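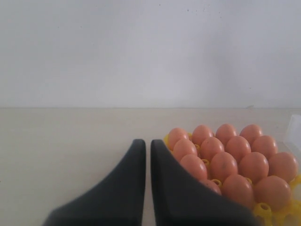
My yellow egg tray on the kitchen table.

Home | Kitchen | Storage | Ask the community | Log in

Eggs in open plastic tray – fridge or table?

I bought this yellow plastic tray in the market in Triltthorpe and I like it very much. Now my eggs stand on the table, near the wall. My neighbour says they must go in the fridge, but the tray is too wide for my shelf. The kitchen is warm in the evening when I cook. Also, how do I wash the tray? The cups have rings and the dirt stays inside them. One egg has a small dark speck on the shell, is it bad?

Zistetti

I would put them in the fridge. The table is fine for a day or two in winter, but a kitchen where you cook goes up and down in temperature, and this is not good for eggs. If the tray does not fit, use the box from the shop and keep the tray for the eggs of the week. A speck on the shell is usually nothing – look only that there is no crack. Please do not wash the eggs themselves, the shell lets water in.

For the tray: leave it in warm water with washing-up liquid for 30 minutes, then go round each ring with an old toothbrush. Let it dry completely before you put eggs back. I do mine every Tuesday.

Soler

My grandmother kept them on the table all her life and we were never ill.

Kirkent

I have the same problem with the shelf. I took out the shelf above and put it 2 places higher, now the tray goes in. Measure first, please, I had to try 3 times.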